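The Robot That Practices in Its Sleep

Skevine says its gripper learned to pick up a cup without touching one. I would like to see the bruises.

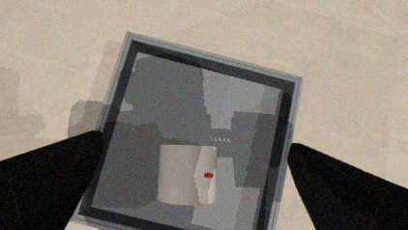
A simulated view from above: two black gripper fingers on either side of a white cylinder in a dark-rimmed tray.

The pitch is easy to like. Real robots are slow, they break things, and somebody has to put the cup back after every try. So the team at Skevine does its training inside a simulator called Plirkamard, where the cup can be put back by software and the fingers never wear out. When the practice is over, the learned controller is copied onto a real arm and told to get on with it.

What interests me is the copying. A simulator is a set of guesses about friction, weight and light, and a controller trained on guesses will happily learn to exploit the bad ones. The standard cure is to scramble the guesses. Change the floor, move the lamp, make the cup slicker, and hope that whatever survives all that will cope with a real table too. Skevine's twist, which it calls Girkivell, is to let the simulator choose which guesses to scramble, based on where the controller last failed.

It's a reasonable idea. It is also an idea with a hole in it, and the September paper walks past the hole quickly. The simulator can only scramble what it already knows about. If nobody wrote in a sticky ring of old coffee, no amount of clever scrambling will produce one.

Then there is the test. The headline result rests on 15 real grasps per method, using two objects, in one lab. Girkivell came out ahead of plain scrambling by four successful grasps. I've had better streaks with a vending machine claw — and I wouldn't have published them.

The authors do say that more trials are coming, and to their credit they released the controller. A second lab, Correia, has tried it on its own arm. Its short note, posted 2nd November, reports that the fingers closed too early on a glazed cup until the camera was moved back to match the simulated view. That is a strange thing to have to do for a method sold on not caring where the camera is.

None of this means Girkivell doesn't work. It may work well on cups in trays under good light, and plenty of warehouses would pay for that. But "no real-world practice" is a large claim, and so far it's standing on a small pile of cups. I'd want to see a wet one, a chipped one and one with a spoon left in it before I bought the arm.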